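The Grip That Let Go Too Soon
Why a sorting cell at Bitlow spent November under review

The fault at Bitlow first appeared as a number. Of 814 sorting cycles logged in one week, 131 ended with a release command issued before the arm had reached its target. Most of the blocks fell only a short way. Two left the table.

The task is a modest one. A small arm lifts colored blocks from a metal tray and sets each on the plate whose rim matches it. Serkex, which maintains the control software, had certified the cell for use beside seated staff. 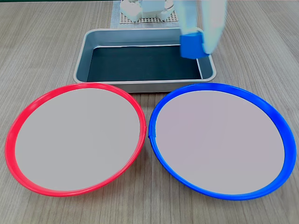 What the review found

Investigators from Kapoor traced the early release to a force reading that drifted as the arm warmed up. After almost 10 minutes of steady work, the controller took the drift for contact with a plate and opened the gripper - often while the arm was still moving at full speed.

No one was hurt. The report nonetheless classed the matter as a safety fault, on the grounds that the same error with a heavier part could injure an operator's hand.

Serkex has since added a position check before any release. Bitlow has kept its staff behind a screen until the Ninidetti trials, which use the same controller, are complete.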